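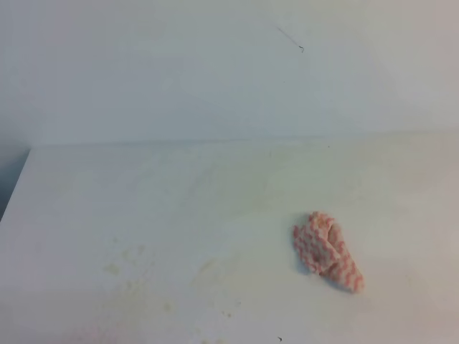
Pink and white patterned cloth on a white tabletop.

Plurngate Patterns

2 min read

Plurngate is a collection of 1168 written knitting and crochet patterns for small household cloths, typed up from old leaflets and put into one tidy format. I've had a lovely time putting it together and I hope you'll find something to make!

What's in it

Each pattern is a plain text file with a title, yarn weight, needle or hook size, stitch count and the rows in order. Zigzags and ripples are the biggest group (my favourites, so I went looking for them), followed by basketweave and moss stitch. Nearly 60 have charts too, kept in the charts folder.

Abbreviations

UK terms all the way through. If you learned on US patterns, remember that our double crochet is your single crochet. The full list is in terms.txt.

Known problems

The Dasenlow leaflets were badly faded, and 63 files from that batch still have a row marked "unclear". If you knit one up and can work out the missing stitches, please send them in – I'd be thrilled.

Using the patterns

Make them, change them, give the cloths away. A mention of Plurngate is welcome if you share a pattern on.

Kept by Xiaoqing Cao. New files usually go up on a Sunday.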